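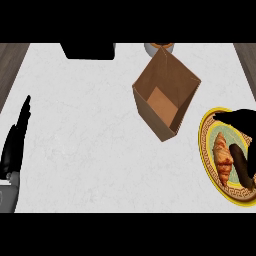

White countertop with light gray veining, seen from above.

Filed under: Airline & Contract Catering > Menu Cards and Allergens

Vilém Krajčí
We load a crew meal rotation on a 24-day cycle, exported from Fostska to the label printer. After the May menu change, tray labels for the special meals still carry the old allergen line. The dish name is correct. 671 labels had to be reprinted by hand on Saturday. Is the allergen text stored separately?

Gönül Oral
Yes. The dish name is read live, but the allergen line is copied into the cycle when the cycle is built. Editing the recipe does not touch it. Open the cycle, clear the saved declarations, rebuild, then export again. Check 3 labels against the recipe sheet before you run the batch. Rebuilding takes about 200 seconds on our server and locks the menu for other users.

Trarkar
Had the same thing at the Wikcombe kitchen. We just delete the cycle and enter it again. Slow, but it works. Don't know about special meals, we only do standard trays.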